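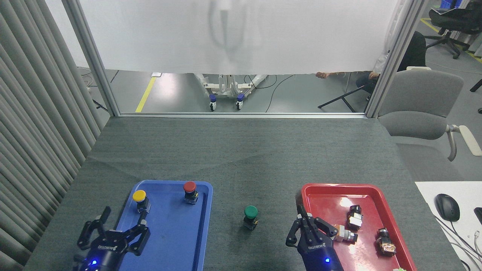

Sorting pushbuttons by teleop, left arm keeps stalling

dbrannigan
We're recording pushbutton sorting on a two-arm setup, two trays on a grey felt table. Capped buttons go to the blue tray, the rest go to the red one. I have 233 demos so far and want 2000 by the end of September. The trained policy does fine with the right arm. The left arm hovers over the blue tray and won't commit. Anyone had this?

Drandby
How do your operators behave before a grasp? If they stop to line up on the cap, the policy learns to stop too. We threw out almost half of our first batch for that.

dbrannigan
They do pause. The caps are round and the fingers slip off, so people take their time.

aiman_e
Grab the body under the cap, or the metal bracket. Slower to teach but it slips less. Also vary where the loose ones start. If the green one is always sitting between the trays, it will only learn that spot.

Prilberg
I'd disagree about the bracket. It's a thin target and your wrist angle has to be right. Cap from the side, low down, works for us.

aiman_e
Depends on your fingers. Ours are narrow.

Esposito77
Why teleop at all for this? Move the arms by hand and you can feel the contact. I got usable behaviour from 12 demos that way.

Drandby
On one arm, with one part, I'm guessing. Try guiding 2 arms by hand at the same time. You also end up with your own hands all over the camera view.

Esposito77
One arm, yes. Still think it's worth trying for the left side only.

dbrannigan
I'd rather not mix the two methods in one set. Going to trim the pauses, retrain, and have people grab low from the side. Will try the bracket after that if it's no better.

aiman_e
Keep the untrimmed copies. Post what you get.

dbrannigan
Will do. Retrain should be finished Friday.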